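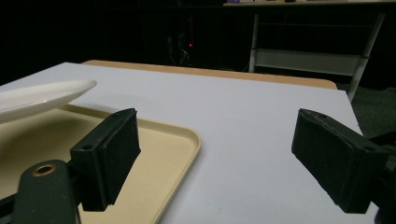

Contact timing from wrist video, second pass

21 Aug 2019

The first version of the contact detector used a fixed threshold on optical flow between the finger pads. It worked on blocks and failed on plates. A glazed rim gives the tracker very little to hold on to, and the pads themselves move in view as the foam compresses, so the two signals get mixed.

Brumeo, the second version, tracks only the pads. I fit a flat patch to each foam face and log its deformation over a window of 4 frames. Contact is called when both patches deform in the same window. The object is ignored completely.

I ran it on 118 hand-held demonstrations of the plate-and-tray task, with contact times labeled by Hefin Ellis. The old detector landed within 3 frames of his label on 80 of them. I don't have a clean number for Brumeo yet — the labels for the Wiltham batch were made at a different frame rate and need to be redone before I merge them.

What I can say is that the errors have moved. Misses on glossy rims are mostly gone. The new ones come late in a session, and I suspect pad wear: a frayed edge shifts the patch fit even with nothing in the grip. Refitting the rest shape at the start of each demonstration helps — refitting more often than that starts to absorb real contact.

Next is the Kang set, which has softer foam. Code is in the Nokumen branch, undocumented for now.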